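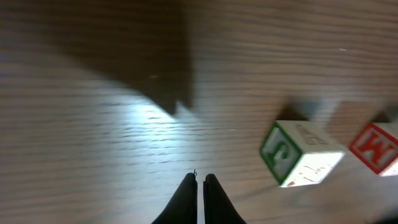
Tabletop with shadow and reflected light

Vitcombe Refugee Welcome Group
Minutes of the general meeting, April 21, 2018

1. Minutes of the last meeting
Approved with one correction: the Dingate clothing drive was held in October.

2. Housing
The family placed on Dingate Road has asked to stay until the school year ends. The landlord agrees, at the same rent. The second apartment still has no working heat in the back bedroom. The housing team will write to the owner again and copy the city inspector.

3. English classes
The evening class is full at 30 students. Members discussed splitting it by level. The teachers would prefer a second evening but the library can't offer one before summer. Left open. Child care during class will continue.

4. Skirkska fund
The group holds $3000 for school supplies for displaced children in Skirkska. A request came in for $400 to cover winter coats left unpaid from last season. Several members felt coats fall outside what donors were told. Others said a child without a coat misses school. Motion to pay the $400 from general funds and leave the Skirkska money alone. Passed, 4 opposed.

5. Su project
The partner office in Su has not sent its spring report. No further transfer until it arrives.

6. Rides
More drivers needed for clinic appointments, mainly mornings. Drivers must turn in a copy of their insurance card before the first trip. Mileage forms are due at the end of each month.

7. Other business
Storage unit key is missing. Whoever has it, please return it to the office.

Next meeting: same room, date to be sent by email.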